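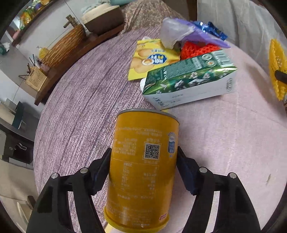
Machines are still a long way from clearing a table the way a tired parent does it, according to Ehsan Bahrami, and he would like companies to stop telling people otherwise. "I can show you a machine that picks up a can," he said. "I can't show you one that I'd leave alone with my kitchen."

His remark opens the household chores report published by Wendik on Friday, July 19, 2024. The report looks at whether machines can take on everyday work in homes and small shops, and its answer for most jobs is not yet.

Wendik put 23 chores through repeated trials, from sorting groceries to wiping shelves. Eight were finished often enough that the company would consider offering them to a paying customer. The rest needed a person to step in at some point, in most cases more than once.

**Where machines do well**

Rigid items with a regular shape gave the best results. Cans and boxes were picked up and set down without much trouble, including when they stood close to other goods. Restocking a straight shelf from a full crate was the strongest shop task in the report.

**Where they don't**

Soft packaging remains the main problem. Snack bags change shape when squeezed, clear plastic is hard to see, and knitted things catch. Crowded tables were harder than bare ones in every trial, and a drink carton lying on its side took longer to handle than one standing up.

Judgment was the other weak point. Machines could often lift an item but had no good way to decide whether it belonged in the cupboard, the fridge or the trash.

Salehi, a grocery chain that took part in the shop trials, logged some 151 hours of work on its floor. It plans to keep using machines for overnight shelf work and will leave returns and mixed baskets to staff.

Firby, which makes kitchen storage, has asked for a second round of trials on drawers and lids. Those begin in August.

The report does not give a date for a general household machine. One reader of an early draft suggested 2070. Bahrami thinks that is too gloomy – but he declined to offer a year of his own.

The full report and the trial notes are available from the Wendik press office on request.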